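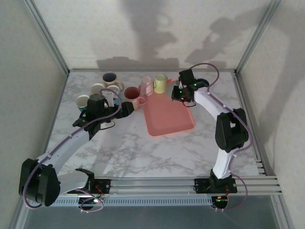 Mugs belong on a tray. A shelf stores them well enough, but each one has to be carried separately, and a mug with a dark interior hides its coffee residue until someone lifts it to the light. A tray with a raised rim moves the whole set in one trip. I would cap the load at five. Beyond that the handles start to lock together, and the back row cannot be reached without shifting the front. Mismatched colors help too: people remember which mug is theirs.

Ailsa Lennox

8 comments | 200 shares

This site uses cookies. Accept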